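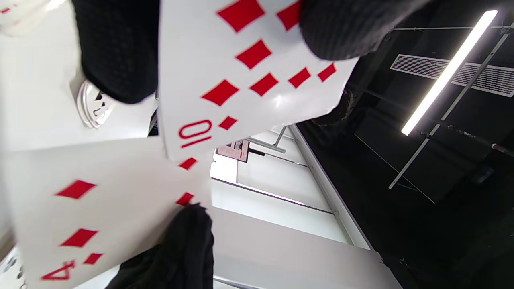
Ten of diamonds, held in black gloves

From: Davina Mackay
Date: Monday, May 5, 2025
Subject: Re: Porkel scoring, tie on the last trick

Fergus MacRitchie wrote:
> Draft 8 of the Porkel rules says the last trick scores double.
> It does not say what happens if both sides are level before it
> is played. Alipour's notes have the dealer's side losing the
> tie. Do we keep that?

Keep it, but move it. The tie rule belongs in the scoring section, after the paragraph on doubled tricks, because that is where people will look for it mid-hand.

I ran 200 deals by hand against the draft. Sides were level before the last trick in 16 of them. In all 16 the double settled the matter, so the Alipour rule only applies when the last trick is void - a revoke, in practice. The text should state this.

Two smaller points. The ace is listed as high in section 2 and low in the run table. High is correct; the table was copied from Findau, where aces go low.

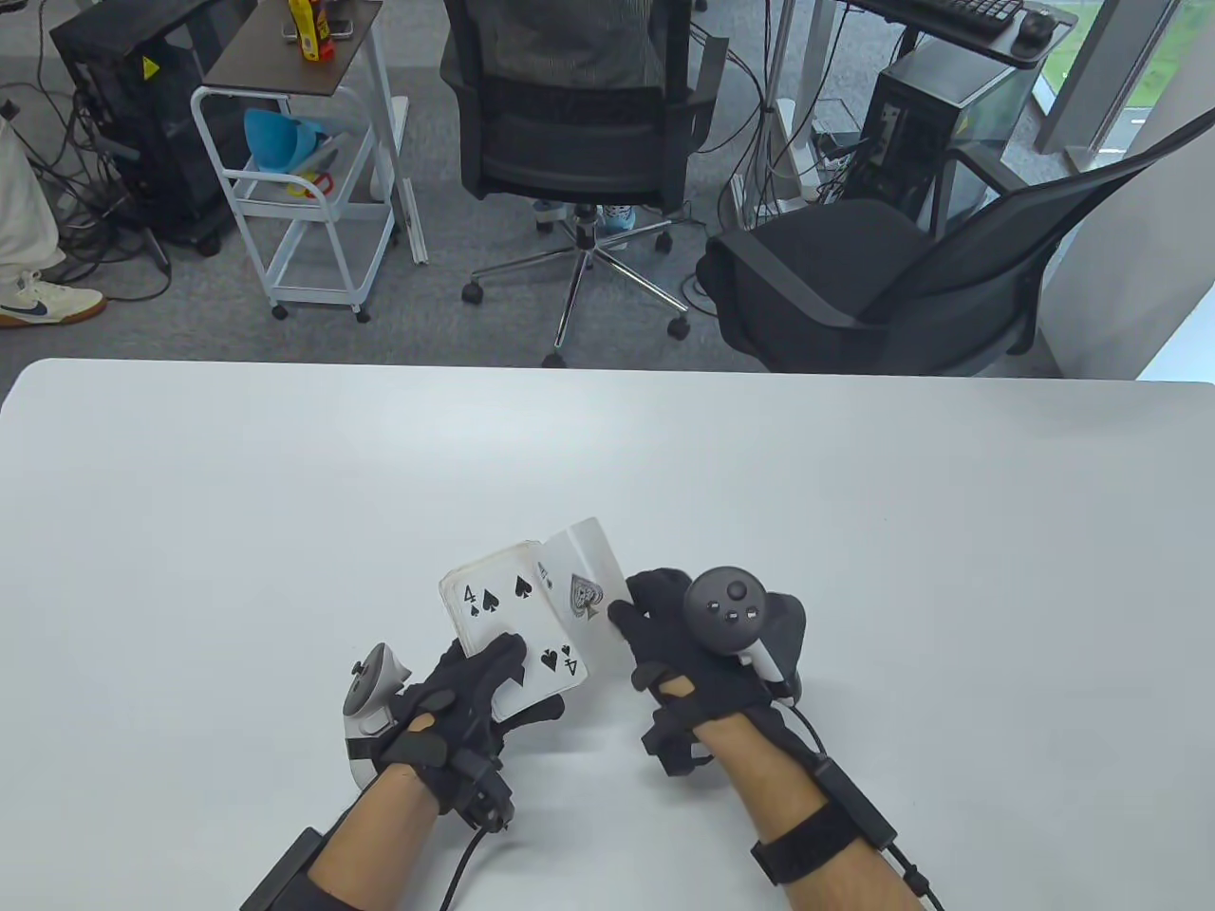 Four and ace of spades

Under the corrected table these two do not form a run. Under the old one they would still need the two and three.

Second, please drop the 1629 date from the introduction. I have found no source for it. If the Elix group wants it back, they can send a reference before the June revision.

Davina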